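Trarness Boards > Automated procedures > Standards and working practice

Topic: Logging rule for autonomous suturing runs

mfigueroa
Draft 2 of our bench protocol says an operator takeover in mid-knot counts as a failed stitch. Ulloa's group logs it as "assisted" and leaves it in the completion rate. Which do people follow? We have 1,862 stitches on record and the choice moves our headline number a good deal.

J_Bouchard
Failed. If a hand was on the console the robot did not complete the knot. Report takeovers separately by all means, but keep them out of the numerator.

blagos59
Disagree. A takeover for a slack tail and a takeover for torn tissue are different events. One column hides that. We use a cause code and a time stamp, and the completion rate is given both ways.

J_Bouchard
Both ways means people quote the better one.

blagos59
Then put the stricter one in the abstract. That is an editing problem.

mfigueroa
Cause codes I can accept. Second point - when does a stitch begin? We have been starting the clock at needle entry, but most of our stoppages come while the thread is being looped round the jaws.

Echeverria_B
Split it. Needle entry to exit is one phase, first loop to cut tails is the other. Score spacing and edge closure after the whole row is done, and have it done by someone who did not run the trial. At Cernstead we also hold the next stitch until the current tails are cut. It costs time and we get fewer snagged threads.

mfigueroa
Agreed on the split. I will put it in draft 3. Wrist view from the knot phase, three stitches tied and the fourth in progress:
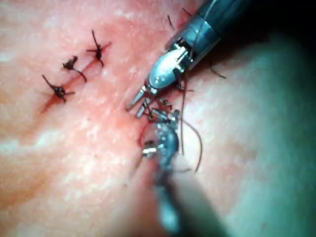

Soledad Lucero
I would add a stop rule to draft 3 before anything else. Ours sets a force limit on the thread for each phase, and crossing it ends the run, with no restart on the same stitch. Jade is right about the numerator.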